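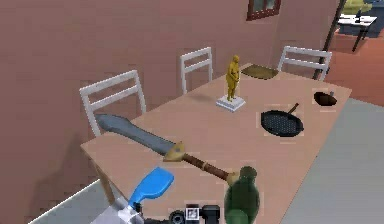

Report of the visit to the Stekier simulation laboratory, Lasotberg

Members of the handling equipment working party visited the Stekier laboratory at Lasotberg in September. The visit was arranged in connection with the planned replacement of the grippers on our two teaching arms, and its purpose was to see how grippers, wrist cameras and controllers are compared in simulation before any equipment is bought. The party was received at 9.30 and left shortly after four in the afternoon.

The laboratory occupies the upper floor of a former printing works behind the railway station. Parking is limited and visitors are advised to come by train. The lift was out of service at the time of our visit, which should be borne in mind by any colleague with equipment to carry.

Background

Stekier does not manufacture arms. Its work is in testing, and most of its customers are small firms and colleges that need an independent view of which gripper suits which task. Until recently the testing was carried out wholly on physical benches. The greater part of the first round is now done in a simulated home, and only those combinations that pass are set up on a real arm. The staff were frank that the second stage cannot be left out, and several times during the day they asked us not to quote simulated results without saying that they were simulated. We have followed that request in this report.

The simulator is controlled through a software package named Cukimari, which also runs the physical benches. The same commands are therefore sent in both cases. This was of particular interest to the party, as our present controller has no simulated counterpart and students must wait for a turn on the arm to try the simplest program.

Morning session: fingers

The morning was given over to a comparison of finger shapes on a single gripper body. Stekier had prepared four sets. The first was a plain parallel pair with square ends. The second, known in the laboratory as the Âu pattern, is a broad, flat, paddle-shaped finger with a rounded tip. The third was narrow and pointed, and the fourth had a shallow groove cut along its inner side for holding round stock. In the simulator the Âu fingers are coloured blue, so that they stand out from the light grey gripper body in the wrist and shoulder views.

The test room is furnished with a long table, and the articles placed on it are chosen to be awkward in different ways. We were shown a frying pan with a thin handle, a dark green bottle, a small golden statue on a square base and a large cartoon-style sword. The sword was felt by some members to be a little frivolous. The staff replied that a long object with its weight in an uncertain place is a fair test of any gripper, and that visitors from industry tend to remember it.

Each set of fingers was given the same programme of 80 grasps, with the starting position of the arm varied between attempts. The Âu fingers held the object for the required time in 77 of them, the best result of the morning. The failures were all on the bottle, which was approached too close to the shoulder and turned in the grip. The square-ended pair did nearly as well on the bottle and noticeably worse on the statue, where the fingers tended to meet the edge of the base before closing. The pointed fingers performed poorly on anything heavy. The grooved pair was good on handles and of little use elsewhere.

It was pointed out to us that a broad finger has a cost. On a crowded surface it needs more clear space on either side of the object, and it hides more of the object from a camera mounted at the wrist. The programme we saw did not place articles very close together, and a customer with crowded shelves might well reach a different decision.

Afternoon session: cameras and viewpoints

After lunch the party turned to cameras. The laboratory compares a wrist camera with a fixed view placed higher up, and a third view that travels with the base. Members were invited to drive the base through the simulated rooms by keyboard and to judge for themselves what each view offered.

The wrist camera is the most useful in the last part of a grasp and the least useful before it. The raised view gives a good sense of where objects lie on the table in relation to one another, but a near object can block a good deal of the surface. The view from the base proved harder to judge. When the base is some distance from a worktop, small dark articles on it are difficult to tell apart, and two members of the party disagreed at length over whether one of them was a kettle or a pot. The staff regard such disagreements as useful. If a person is unsure at a given distance, the software should not be asked to commit itself either, and the base should be brought closer before the arm is moved.

Plants are included in the rooms for a similar purpose. Thin leaves in front of the camera are a known source of poor distance readings on real equipment, and a route that passes behind foliage is a good way of finding out whether a controller will stop, slow down or carry on.
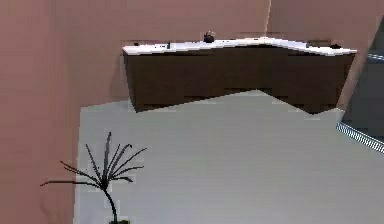 Can the results from a simulated kitchen be relied upon when choosing a gripper for a real one?

They can be relied upon to rule out poor choices, but a final choice should be made only after trials on a physical arm with the articles that will be handled in practice.

Picture quality was also discussed. The stream sent to visitors' screens is heavily compressed to keep the delay down, and straight edges can look stepped as a result. Recordings kept for analysis are stored at a higher quality. Members who intend to make use of the remote service should ask which of the two they are being given, as the difference matters a great deal for any work on edge detection.

Controllers

The final session dealt with the Cukimari controller. We were shown the effect of adding a delay between the camera and the arm, beginning at nothing and rising in steps. Up to a delay of around 200 milliseconds the operator could still place the gripper over the pan handle without much difficulty. Beyond that the movements became hesitant, and the usual fault was to overshoot and come back. Members with experience of the older joystick units recognised this at once.

The controller allows a limit to be set on closing force for each set of fingers. The limit is stored with the finger set, so a change of fingers brings the correct limit with it. On our own arms this value is typed in by hand from a card taped to the bench, and the party considers the Stekier arrangement to be plainly safer.

Less satisfactory was the written guidance. The manual is thorough on installation and thin on everything that follows. Error messages are given by code only, and the list of codes is held in a separate document which had not been brought up to date. The staff accepted the point and said that a revised edition was in preparation.

Matters for our own workshop

The party recommends that one pair of Âu pattern fingers be obtained on loan and fitted to the older of the two arms for the spring term. The mounting holes do not match ours and an adapter plate will be needed; the workshop has confirmed that it can be made in house.

A trial licence for Cukimari should be requested at the same time. The laboratory indicated that educational users are not charged for the simulator alone, but this was said in conversation and should be confirmed in writing.

No recommendation is made on wrist cameras. The ones we have are adequate for present teaching, and the members were divided as to whether a raised view would be worth the cost of a second mount.

A further visit to Lasotberg is proposed for those colleagues who were unable to attend. Stekier can receive small groups on most mornings, and requests should be sent through the departmental office with an indication of which session is preferred.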